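Chapter 3
Folding, and What We Claim for It

Household manuals have always been sure of themselves on the subject of towels. Fold in thirds, they say, never in half. Edges inward. The reader is promised a cupboard that holds more and a cloth that lasts longer, and is seldom shown how either promise was checked. When Mounir Zaki went through the linen advice in the Sorkemlow household guides, he marked 476 separate instructions and found a test behind 2 of them. Both concerned shrinkage.

This chapter takes folding seriously as a task, and takes the advice a good deal less seriously. Students should read it with a towel at hand.
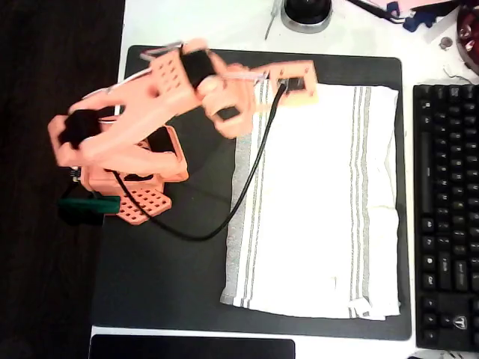 Any fold begins with a flat cloth, and flatness is where most written methods start cheating. They assume a perfect rectangle. Cloth has hems, loops, tags and a memory of how it was last stored. Even a towel laid out flat on a desk mat may keep a faint wrinkle across the middle and a bottom edge that is frayed and turned over on itself, and a rule such as "match the corners" then depends on what you decide to call a corner. Lengthwise stripes down each side are a better guide than the hem, at least for the first fold. Whether they run true to the weave is another matter, and one you should check before trusting them.

Sérgio Cardoso has argued that the thirds fold won out because it looks good on an open shelf. His evidence is thin, drawn mostly from the Magalhães store catalogs, but the rival claim that it saves space has even less behind it. A cloth folded in thirds and a cloth folded in quarters contain the same amount of cloth. The shelf may suit one shape or the other, and that depends on the shelf.

Section 3.1 sets out the terms used for edges and folds. Section 3.2 looks at the Zaneo trials, in which 300 towels were folded by hand and measured, and asks why the thickness figures were reported without the cotton weights.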